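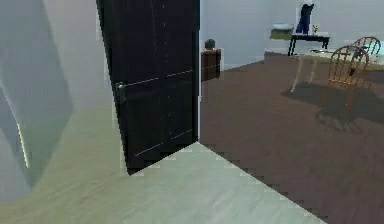 *그림 1. 문 과제의 시뮬레이션 화면. 열린 문 너머로 마루가 깔린 방이 이어진다.*

## 5주차: 원격 조작으로 시연 모으기

3월 11일 수요일

드디어 직접 조종해 보는 주입니다! 지난 시간까지는 남이 모아 둔 궤적을 읽기만 했는데, 오늘부터는 여러분 손으로 시연을 만듭니다. 실습 환경은 Fleris 집 안 장면이고, 조종 장치는 Handex를 씁니다.

### 1. 직접 교시와 원격 조작

- **직접 교시(kinesthetic teaching)**: 팔을 손으로 잡고 움직여 관절 값을 기록합니다. 힘의 감각이 그대로 전해져서 처음 해 보면 정말 재미있어요. 대신 사람 몸이 카메라에 들어오기 쉽고, 이동하면서 하는 작업에는 잘 맞지 않습니다.
- **원격 조작(teleoperation)**: 떨어진 곳에서 장치로 명령을 보냅니다. 시연자가 로봇과 같은 화면을 보며 판단하므로 관측과 행동의 짝이 깔끔하게 남습니다. 깊이감이 부족하고 지연이 생긴다는 점은 감수해야 합니다.

시연 하나는 관측 $o_t$와 행동 $a_t$의 열입니다.

$$\tau = (o_1, a_1, \dots, o_T, a_T)$$

행동 복제는 이 짝을 지도학습으로 맞추는 방법이죠. 단순한데도 꽤 멀리 갑니다! 다만 작은 오차가 쌓이면 시연에 없던 상태로 밀려나므로, 살짝 빗나갔다가 되돌아오는 시연도 섞어 두면 좋습니다.

### 2. 문 과제

그림 1의 문을 보세요. 레버 손잡이가 어두운 문짝의 왼쪽 가장자리, 중간 높이쯤에 달려 있습니다. 손잡이와 문짝의 색 차이가 크지 않으니 접근할 때는 속도를 줄이세요. 문을 통과하는 시연은 타일 바닥에서 출발해 마루 쪽에서 끝냅니다. 식탁과 의자가 있는 쪽으로 너무 크게 돌지 않도록 경로를 미리 그려 보고 시작합시다.

기록할 때 지킬 것:

1. 시작 자세를 매번 조금씩 바꾼다.
2. 망설이며 멈춘 구간이 길면 다시 찍는다.
3. 실패한 시연도 지우지 말고 `fail` 표시를 붙인다.

### 3. 부엌 과제

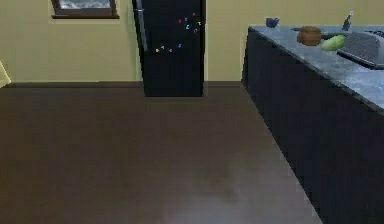

*그림 2. 부엌 과제의 시뮬레이션 화면. 냉장고와 조리대 사이로 바닥이 넓게 트여 있다.*

목표는 조리대 위의 초록색 길쭉한 채소를 집어 싱크 쪽으로 옮기는 것입니다. 바로 옆에 둥근 갈색 물체가 있어서 그리퍼를 벌리는 방향이 중요해요. 같은 채소를 두고도 위에서 내려 잡는 사람과 옆에서 밀어 넣듯 잡는 사람이 갈리는데, 두 방식이 섞이면 정책이 그 중간을 출력해 버릴 수 있습니다. 바로 다봉성(multimodality) 문제이고, 다음 주에 다룰 확산 정책의 출발점이기도 합니다. 벌써 기대되지 않나요?

냉장고 손잡이는 세로로 길게 뻗어 있어 잡는 높이를 고를 수 있습니다. 선택 과제로 냉장고 문 열기를 시도해도 좋습니다.

### 4. 과제

- 조별로 문 과제와 부엌 과제를 합쳐 시연 21개를 제출합니다.
- 학습은 3,000스텝까지 돌리고, 1,000스텝 시점의 체크포인트도 함께 냅니다.
- 시드 3개로 평가하고 성공률을 표로 정리합니다.
- 보고서에는 조종하면서 가장 어려웠던 순간을 한 문단으로 적어 주세요. 읽을 때 제일 즐거운 부분입니다!

파일은 Clokska 과목 폴더의 `week5`에 올립니다. Handex 장치는 Ashworth 실습실에서만 쓸 수 있으며, 사용 후 영점을 다시 맞춰 두세요.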